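Review: hand-held gripper, tried at the Prilline open day
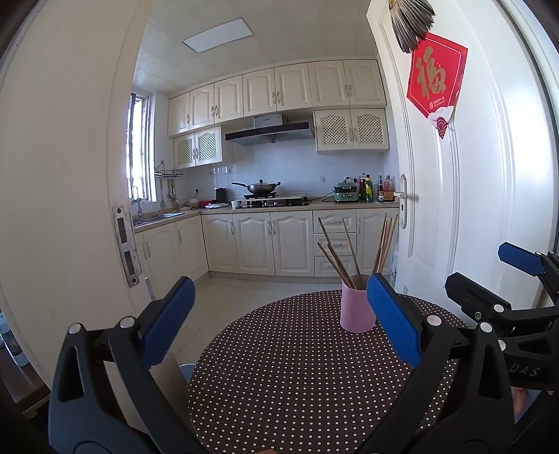
How long do you get with it?
Visitors had ten minutes each in June, and you could queue again.

I went with Raquel Azevedo, who wanted to see if her workshop could use a pair. The jaws carry blue textured pads set facing each other, and the frame has triangular cut-outs. Chopsticks in a cup made a fair test piece. I found the grip easy to learn but my wrist ached by the end. Sofia Morais ran the session and answered questions without any sales talk. The quoted price was £938 a pair, plus £329 for spare pads and a case. I'd want a lighter handle at that money. Four stars for the day, three for the tool.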